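What the tutoring numbers leave out

Kandbridge says its after-school tutoring reached 652 kids by October, and I'm supposed to be impressed.

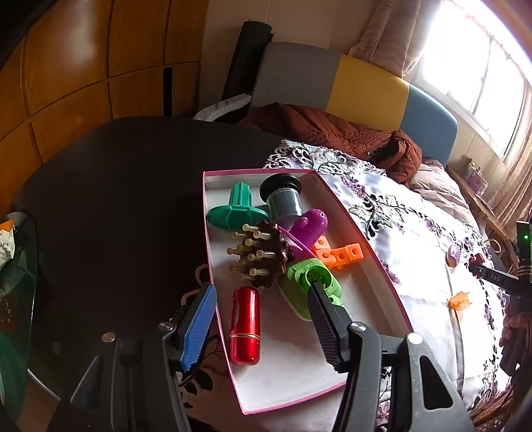

Montri Limsakul wrote to me that I was being unfair, that a kid who shows up even once has met an adult who cares whether they pass algebra. Fine. I'd still like to know how many came back.

The report doesn't say. It gives sign-ups and a target of 600, which they beat — hooray — and then four pages of smiling quotes. I asked for attendance by month and got a link to the same report.

I tutored for two years under the old Festlow program. Plenty of names on the sheet in my room belonged to kids I met once. They counted the same as the girl who came every week and argued with me over fractions.

Maybe Kandbridge is doing better. The school board votes on renewing it soon, and I've asked again for the monthly figures.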